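Seyoum Laundry and Linen Care - Frequently Asked Questions

We receive many letters with the same questions, so we collected them on one page. The answers are written by Tsehay Wolde, who runs the washing room, and by Mitiku Gebretsadik, who is responsible for pickup and delivery. If your question is missing, please write to us and we will answer by e-mail.

ORDERS AND PICKUP

Do I need an account to send laundry?

No. You can order by phone or through the form on our site. An account is useful if you send laundry every month, because it remembers your address and your wishes about folding.

Which areas do you serve?

We serve all of Fulholm, including the streets behind the old station. For the villages outside the town, please call first. Mitiku drives there when there are enough orders for one trip.

What is the smallest order?

The smallest order for pickup is 3 kilograms. If you bring the bag to our counter yourself, there is no minimum, and you can leave even a single napkin.

How should I pack my things?

Any clean bag with a closing is fine. Please put delicate pieces in a separate bag and write your name on it. Look also in the pockets. We do check them, but a small pen can hide very well in a work jacket, and after the hot wash it is too late for the whole load.

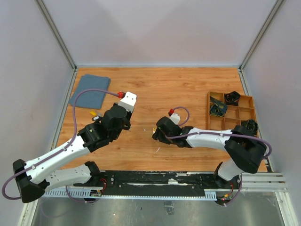 If we find something in a pocket, we put it in an envelope with your order number and return it together with the laundry. Coins, keys and papers are kept in the same way. Wet paper we dry as well as we can, but we cannot promise that it will be readable.

WASHING

Do you wash my laundry together with other people's?

Household orders are always washed alone. Restaurant napkins and kitchen towels from business customers are washed in large loads, sorted by customer.

At what temperature do you wash?

We follow the care label. When there is no label, we wash colored cotton and linen at 30 degrees Celsius, and we ask you before we go higher. White towels and bed sheets can go hotter, and most customers prefer this.

Which detergent do you use?

For everyday loads we use Clutine, a liquid without perfume. If your skin is sensitive, write it in the order and we will add one more rinse. There is no charge for this. You can also give us your own detergent in a closed bottle.

Can you remove every stain?

No, and I would be careful with a laundry which says yes. Fresh coffee, wine and grass usually go out. Old oil, ink and hair color are difficult. Please do not put the piece in a hot dryer before you bring it to us - the heat fixes many stains in the fiber. It also helps very much if you tell us what made the stain and what you already tried on it.

My linen came back stiff. Is something wrong?

It is normal for linen that was dried on a line. It becomes soft again after a little use. If you do not like this feeling, choose "tumble finish" in the order form.

FOLDING AND IRONING

How do you fold?

Hand towels and cleaning cloths are folded in quarters, bath towels in 3 parts along the length. Shirts come folded or on a hanger, as you wish. If your shelf is narrow, give us the width and we will fold to it.

Is ironing included?

Ironing is a separate service. Bed sheets and tablecloths go through our Flatix roller press, which gives a flat finish without shine. Shirts are ironed by hand. Pieces with beads, or with prints of rubber, we do not iron at all.

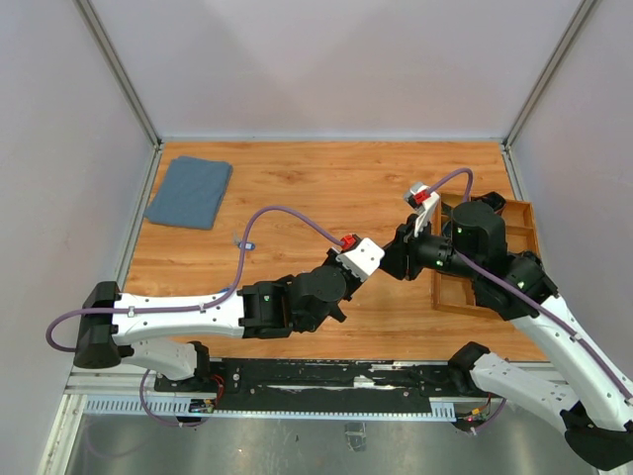 DELIVERY AND PROBLEMS

When do I get my laundry back?

Normal orders are ready after 2 working days. In April, when many people wash their curtains and winter blankets, it can take one day more. We will send you a message when the bag is ready.

What if I am not at home?

Mitiku can leave the bag with a neighbor if you give us the name before. He does not leave bags in front of the door, also not in good weather.

Something is missing from my order. What should I do?

Please write to us with the order number and a short description of the piece. Most often it is a sock which stayed in the drum, and it comes with your next delivery. If we cannot find the piece, we pay for it according to its age and the price in the receipt.

Can I cancel?

Yes, until the bag is picked up. After this we can still stop the ironing, but the washing has to be paid.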